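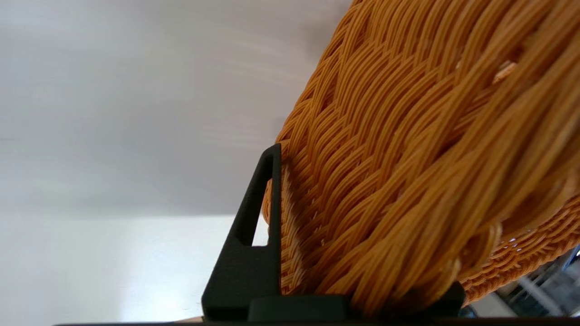

Can you wash a woven basket?

It depends on what it is made of. Most will take a quick wipe with a damp cloth and mild soap, but paper cord and seagrass should be kept dry and only brushed.

Talk notes, Dravemley Home Skills evening, 13/02/2020
Upstairs room, McGrath Street Library. Slot is 14 minutes plus questions.

Start with the washing question above. It came up more than any other on the sign-up sheets and people will be waiting for it. Answer it, then go on.

1. What we mean by wicker

Wicker is a way of weaving. The word gets used for the material as well, and shops don't help. A basket sold as wicker might be willow, rattan, paper cord, water hyacinth or plastic. Pass the sample strips along the front row and ask people to sort them. Give them a minute. The plastic one with the grooves usually gets put in with the rattan, and that's a fair mistake. Plastic strand is often moulded with fine lines along it so it reads as cane from across a room.

Ways to check at home:
Look at a cut end, usually tucked in on the underside. Plastic tends to be the same colour all the way through. Dyed cane is often paler in the middle.
Bend a loose end a little. Dry cane cracks. Paper cord creases.
Smell it. Seagrass smells like hay for months.

Don't do the burn test. It's all over the internet and we are in a library.

2. Colour

Slide with the two baskets goes up now. Leave it up through the next part as well.
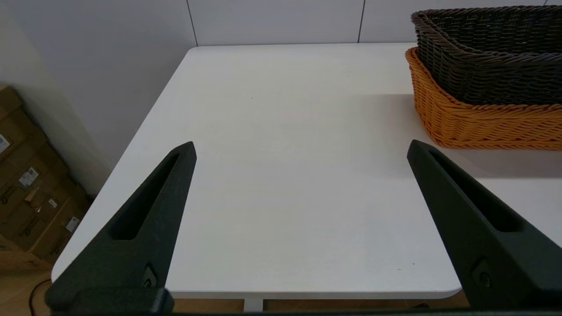
Dark brown basket sitting in an orange one, white table.

Point out the difference in weave first. The orange one is chunkier and the dark one is tight, with a thick rolled rim. A chunky weave is easier to clean with a brush. A tight weave holds small things better – pegs, batteries, hair ties – and doesn't let them poke through.

Then colour. Dark baskets show dust and flour. Bright ones show grime at the place where hands go, mostly the rim. If it's for the kitchen bench, say so plainly: pick the colour that hides what that bench produces.

Dyed baskets can mark a pale surface if they are put down wet. Dry them upside down on an old towel. My own laundry shelf has an orange ring on it from a basket I bought at the Firketti warehouse sale in June. Bicarb paste took out most of it.

3. Nesting

This is the main part, so slow down.

Baskets in use take up shelf space and baskets not in use take up more, so most of us stack them. Stacking is fine. Jamming is what breaks rims. If the inner basket has to be pushed, it's too big for the outer one. It should drop in under its own weight and lift out with one hand.

Things to cover:
Put a sheet of tissue between a dyed basket and a plain one.
Stop at 4 in a stack. The bottom one carries the rest and the sides start to bow.
Handles go the same way, or fold them down if they fold.
Never nest damp. Mould starts at the base where two weaves touch and you won't see it until spring.
A flared rim makes an easy outer basket. Straight sides are harder to get apart.

Demo: lift the top basket out by its body, with a hand underneath. Then show lifting by the rim and let them hear it creak. Rims are only wrapped or plaited on, and on a cheap basket the wrapping is the first thing to go.

4. Where they go wrong in the house

Too deep. A basket 13 centimetres deep suits a pantry shelf. Deeper than that and things at the bottom are forgotten until they go off.
On top of the heater cupboard. Cane dries out and snaps.
Under the bathroom sink. Plastic only.
No label. Tie on a luggage tag, as stickers won't hold on a weave.

Berer catalogue story if time allows. I once went through the whole catalogue looking for a basket to fit one odd shelf next to the fridge. It listed 831 storage items. I bought one, and it was too wide because I had measured the shelf and forgotten the door frame. Moral for the room is to measure the opening as well as the shelf, and to measure the basket at the rim, where it's widest.

5. Small repairs

Loose strand: damp it if it's cane, tuck it back under the next upright with a blunt knitting needle, leave overnight.
Plastic strand: warm water softens it a bit. Don't use a hair dryer up close.
Glue: a dab of clear PVA on the inside only.
Snags: trim with nail clippers, flush with the weave. Don't pull.

Show the needle and the clippers. Hand the tatty basket to anyone who wants a go while questions are on.

Likely questions
Can it go in the dishwasher? No, including the plastic ones.
Can I paint it? Spray paint, light coats, outdoors. It will chip at the rim.
Will vinegar help with the smell? For cane, wipe with one part vinegar to four of water, then air it in the shade.
Is lining worth it? For bread and wool, yes. Cotton, removable, washed with the tea towels.

Collect the sample strips before people leave. Handouts are on the chair by the door, and the room has to be locked by nine.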